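Apr 27, 2018

Teleop notes, kitchen counter tasks

I have 185 demonstrations recorded since February, 53 of them by hand guiding and the rest by remote control. The hand-guided ones were supposed to be the good ones. They replay cleanly, but my forearm is in most of the camera footage, which makes them close to useless for training anything that looks at pixels.

Remote control has its own problem: lag. With the Zullska controller I measured 53 ms from stick to joint on a quiet network and 185 ms on a bad evening. At the high end I overshoot, correct, overshoot again, and all of that ends up in the recording. Sunil Biswas suggested capping wrist speed while the fingers are near a surface. I did, and drawer pulls got slower but much smoother.

The other change was dropping idle time. I used to pause over the counter while deciding where to go next, and the policy learned to pause too.

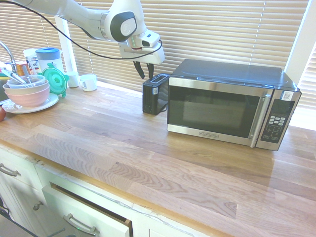 Now I trim any stretch where the commanded velocity stays at zero for 8 samples or more. The trim runs before resampling - doing it after leaves jumps in the gripper channel.

Still open: the toaster lever. Depth perception through a single view is poor, and I miss it to the left almost every time. A second view from the side is next.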